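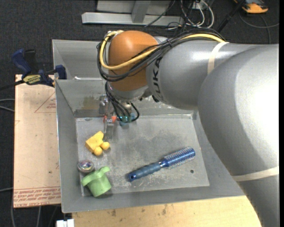
Handing bin picking to a cell changes the operator's shift more than the cycle time. Before the first run, agree who clears faults and who only refills. At Bovuleo the pickers became cell minders, and their old hourly target was dropped. For the trial load, use mixed shapes: a round hairbrush lying at an angle and a tilted cup-like item test the gripper in different ways. Leave space between them.

Setting up the shift

1. Set the fault limit to 12 per shift. Above that, call the technician.
2. Stop the cell and lock it off before reaching into the bin.
3. Log each missed pick by item - the arm's own log gives position only.
4. Rotate minders every two hours. Watching is more tiring than picking.

Send log sheets to Štěpánka Urban at the end of each shift.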